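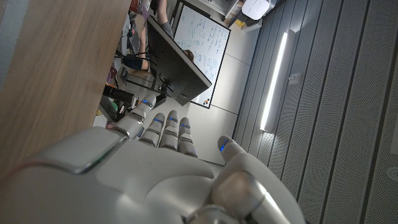 How often must the hands be checked?
Check them at every start of the cell, and also after each stop that lasts longer than 29 minutes.

Print this page | E-mail this page
Sun 17 November, by Annelies Ammann

4.3 Start-up check of the hands

Do these steps in the given order. One person stays at the stop button during the whole check.

1. Switch on the controller and wait until the message 401 (arms ready) is on the screen. If you see 1453 instead, go to section 6.

2. Look at the lights of both hands. Every light must have the same colour. A dark fingertip means mostly a plug which is not fully pushed in.

3. Open and close each finger alone, first the thumb. Listen to the joints. A clicking noise must be written in the Rulano log book.

CAUTION: Keep your own fingers away from the hinges while the power is on.

4. Follow the cable of each arm from the wrist back to the base. It must hang in a free loop and must not pull when the elbow is stretched.

5. Put the test objects on the table: one soft (we use a banana), one metal can, and the box with the drawer. Pull the drawer a little open. Bring the left hand over the soft object and stop before contact.
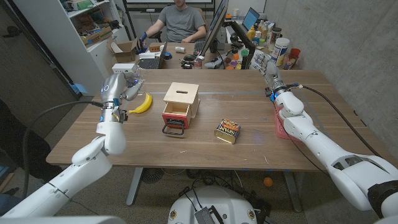 6. Close the hand slowly, with grip force of up to 17 per cent. If the soft object gets a mark, lower the value and repeat with a new one.

7. Do the same with the right hand and the can.

Note: Do not grease the finger joints. For spare covers please ask Facundo Mansilla at the Jurnau workshop.

Print this page | E-mail this page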